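Bench Watchmaker (Complications), Full Time
Tarum Watch Service
Posted 7/6/24

We repair mechanical watches, mostly the kind whose owners have lost the manual and then pressed all the buttons at five minutes to midnight. Perpetual calendars, split-seconds chronographs, the occasional minute repeater that has stopped repeating. We need one more person at the bench by January.

The workshop has four benches and took in 1,544 watches last year. Viola Caputo runs it. She will be your boss, and she will look at your screw heads before she looks at your resume.

What you'd be doing

Full services on chronograph and calendar movements. Estimates, in words a customer can follow. Warranty work for Fatham and Kuo, both of whom like paperwork more than you do. Now and then making a part that went out of production before your parents met — we have a lathe and a decent wheel-cutting setup.

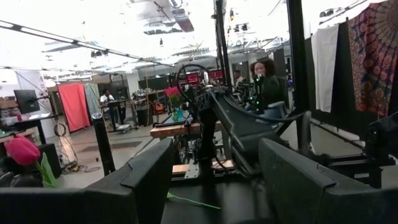 What we need from you

At least seven years at the bench, three of them on complications. A certificate is nice. A loupe you already hate to lend is nicer. You should be able to poise a balance, replace a staff and admit when a spring has left the building. Smartwatch experience will not be held against you.

What you get

A salary we'll name in the first phone call, health insurance, 13 paid days off plus the usual holidays, and a north-facing window. Tools are supplied, though everyone brings their own tweezers and guards them.

How to apply

Send a resume and photos of two movements you've serviced, before and after, to Teodor Żak at the front desk. No cover letter about your lifelong passion for time, please. Finalists spend a paid day at the bench with a Dasari chronograph that has beaten better people than us.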